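Equipment Planning Report, Second Period
Household Manipulation Data Program, Branport site
Prepared for the program funder by Aranka Mészáros, site lead

1. Purpose of this report

The grant agreement asks the site to report on equipment planning before the second payment is released. This report covers what has been bought, what has been put on hold, and what we ask the funder to approve for the coming period. Staffing and data quality are covered in a separate report.

2. Purchases to date

The first payment was used mainly for hand-held grippers with tracking markers. The original plan called for 16 units. We bought 14 and kept the remaining funds for spare finger pads and cables, which wear out faster than the grippers themselves. All 14 units have been entered in the site inventory, and the supplier, Drevik, has agreed to hold its unit price until the end of February.

Storage and batteries came in slightly under budget. Shipping came in over, because one order had to be split between two deliveries. The net effect on the total is small and does not require a change to the approved budget lines.

3. Items on hold

The plan included one fixed robot arm for replaying recorded tasks. We received quotes from Drevik and from Szalai. The Szalai arm is cheaper to buy but needs a separate controller and a yearly service contract. The Drevik quote includes both for the first year. After that the two are close enough that price alone should not decide the matter — the site would prefer to choose on delivery time and on how quickly repairs can be made.

No order has been placed. We have asked both firms to confirm their lead times in writing. Szalai has replied; Drevik has not.

4. Software

Session scheduling and file transfer now run on Drondness. The license is paid by seat, and the site uses fewer seats than were budgeted. We propose to leave the number unchanged until the arm is installed, when two more people will need access.

5. Needs for the coming period

Recording is planned at about 200 hours, with sessions limited to 30 minutes so that operators can rest their wrists and forearms between tasks. On this schedule the existing grippers are enough, provided that spares are on hand.

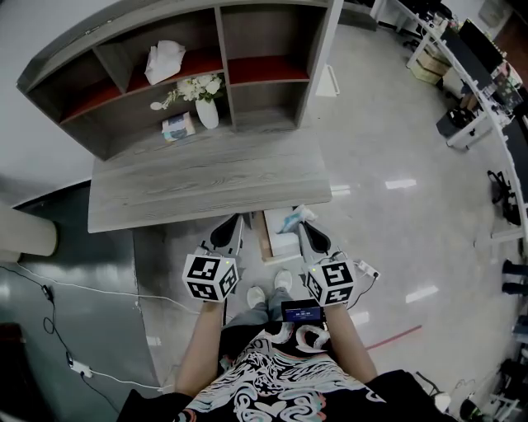 Three needs remain. The first is spare cables and finger pads, to be ordered together so that shipping is paid once. The second is power: the present arrangement relies on power strips, and the site would like a quote for additional wall outlets before any fixed equipment is brought in. The third is furniture for household tasks. Cabinets and open shelving can be bought used at low cost, and we ask that this be allowed under the general supplies line.

6. Approvals requested

The funder is asked to approve the following:

Release of the second payment on the existing schedule.

Transfer of unspent storage funds to spare parts.

An extension of the decision on the robot arm until both lead times are confirmed.

Purchase of used furniture under general supplies.

A revised budget table will be sent once the electrical quote has been received. Questions on the inventory or the supplier quotes may be sent to the site lead at the Branport office.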